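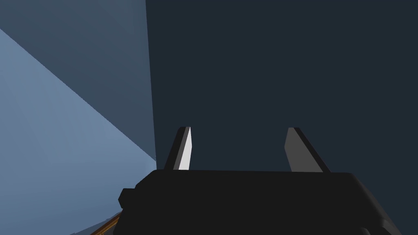 Working on stone

Marble was a writing surface long before it became a kitchen one. Bank counters, post office ledges and the tables of public reading rooms were cut from it for one practical reason: it wears slowly and evenly under sleeves and paper. It has now come back into the home study, usually in dark colours, and buyers are finding that the advice written for worktops does not quite fit.

The Ristić workshop in Troden cuts both. Its stone arrives as slabs through Provport, most of it brown or charcoal, and the longest on the rack in April measured 287 cm. A slab of that length will make one large desk with little waste, or two small ones with a good deal.

Doina Dervishi, who runs the cutting floor, starts with the veins. A vein is a former crack, filled by later minerals, commonly calcite. Many are as sound as the stone either side of them. Some are not, and a weak vein running across a narrow part of the desk, such as the strip behind a cable hole, is the usual place for a break. Her staff tap along each vein with a steel rod and mark any change in tone with chalk. Brown marbles need more of this than white ones, in her view, and more resin.

Resin is drawn into the open veins under vacuum and left to cure before polishing. Most trade customers know this. Private customers often do not, and some take it for a repair. "It is part of how the slab is made," Dervishi says. "I would worry about a heavily veined brown that had none."

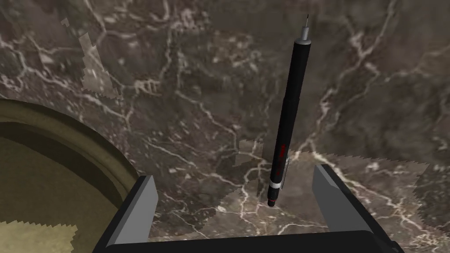

Finish matters more than thickness. A full polish, taken to 3000 grit at Ristić, gives the deepest colour and is the easiest to wipe. It also reflects any lamp placed over it, and a desk user looks down at a low angle for hours at a time. A honed finish stops several grits earlier. It scatters the light and looks paler, and it shows the grease from a resting forearm. Dervishi sells more polished desks than honed ones, though she uses a honed one herself.

Polish does not protect against acid. Lemon juice, vinegar and many bathroom cleaners react with calcite and leave a dull mark known as an etch. On dark stone the mark reads as a grey ring. A sealer slows the entry of oil and ink into the pores but has no effect on etching, a point that product labels tend to leave vague. Ink is less of a problem than expected: ballpoint sits on the surface and lifts with alcohol, while fountain pen ink should be blotted at once. Pencil wipes off with a damp cloth.

Light and the rest of the room

A dark top absorbs much of the light that a pale one would return to the walls and ceiling. In a room already painted a deep colour the effect adds up, and a desk lamp sized for a beech table will seem weak. Eretti, a small lighting practice that often works with the workshop, moves the task light to the side opposite the writing hand and adds a second source aimed at the wall. Paler doors and frames help a little – they give the eye an edge to find.
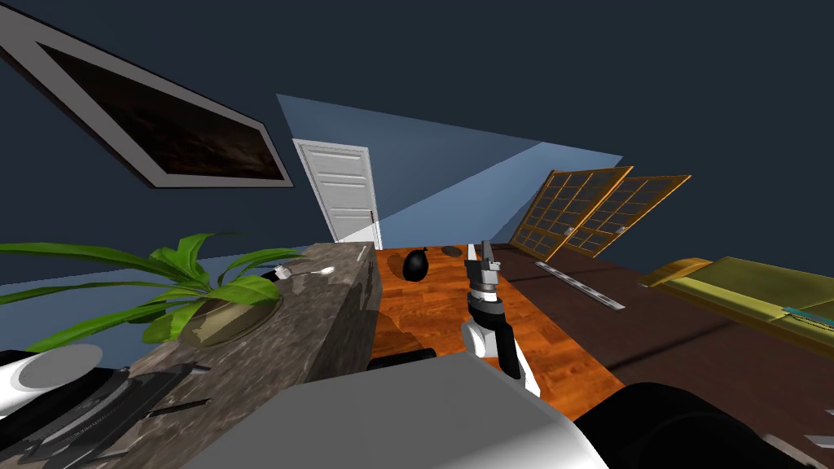 A closed white panelled door beside dark blue walls, with two wooden-framed window panels to the right.

Weight is the remaining question. Marble weighs close to 2.7 tonnes per cubic metre, so a modest desk top 2 cm thick comes to 54 kg for each square metre. A steel underframe is the normal answer. The load should run down to joists through all the legs, and on an old timber floor it is worth having the span checked before the order is placed.
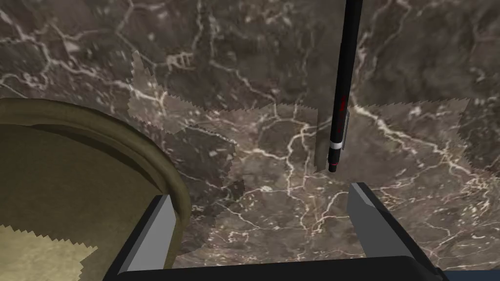

Care through the year

Dust with a dry cloth. Wash with warm water and a neutral soap, then dry the surface fully, as hard water leaves its own film. Put felt under anything heavy that is moved often. To test the sealer, leave a few drops of water on the stone for 8 minutes; if the patch has darkened when they are wiped away, it is time to reseal. Etches on a honed top can be rubbed out by hand with a fine pad. Those on a polished top need a machine, and the workshop prefers to do that on site.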